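Malska 2 is out, and the planner finally slows down near the table

Last updated: Friday, 4:40 p.m.

After a long summer of promising it and a longer October of fixing what the promise broke, the Malska team has put out version 2 of its motion planner for tabletop arms, and anyone who has been running the test builds can switch over this afternoon without touching their scene files. (Robot description files do need one new line, and the installer will tell you which.)

The big change is in how the planner thinks about whatever the arm is carrying. In version 1, a grasped object was wrapped in a simple box and the box was carted along with the gripper, which worked well enough for mugs and blocks and rather badly for anything flat. A thin thing held at a tilt got a great fat box around it, and the planner would then refuse perfectly good paths over a table with other items on it, or send the arm on a grand tour by way of the ceiling. Version 2 keeps the object's own mesh, tilt and all, and checks that against the neighbors instead. It costs a little more computing time per plan, and the team feels it's time well spent!

Bimla Shakya, who leads the planning work and wrote most of the new collision code, has been living with the simulated dining room that ships with the release, a wooden table with chairs around it and a changing assortment of objects on top. 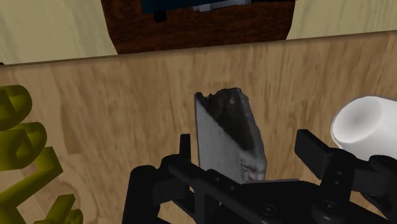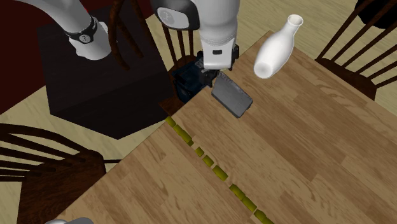 Flat gray object in the gripper, simulated dining room, two views.

"I wanted the thin things to stop being a special case," Shakya told us over a very patient phone call, during which we asked her to explain swept volumes twice. "People would write in and say the arm was being shy, and they were right, it was being shy. The box was telling it there was something there when there was only air." She is also quite fond of a smaller change that may go unnoticed, a speed limit that eases in as the held object nears a surface, so that the last stretch of a placement is gentle even if the rest of the path is quick. You can set it per object or leave it alone, and she would like people to try leaving it alone first.

The release was checked against a set of 112 placement tasks, all run in simulation, and 14 of them still fail. Those are listed by name in the release notes, with the reason where the team knows it, and most involve putting something down in a narrow gap between two taller items. Shakya said the fix for those belongs in the grasp selection step, a separate package called Gallow, and that work on it is already under way with the folks at Kirkero, who maintain it.

A few practical notes for those upgrading. Old plans saved from version 1 will load, but they will be checked again with the new meshes, and a few that used to pass may not. The viewer, Pant, needs to be updated at the same time or held objects will be drawn in the wrong place, a harmless problem but a very confusing one (we speak from experience). And the default planning timeout has gone up to 20 seconds, so a plan that looks stuck may just be thinking.

Bug reports go to the usual tracker. Please attach the scene file along with the log, even if it's messy.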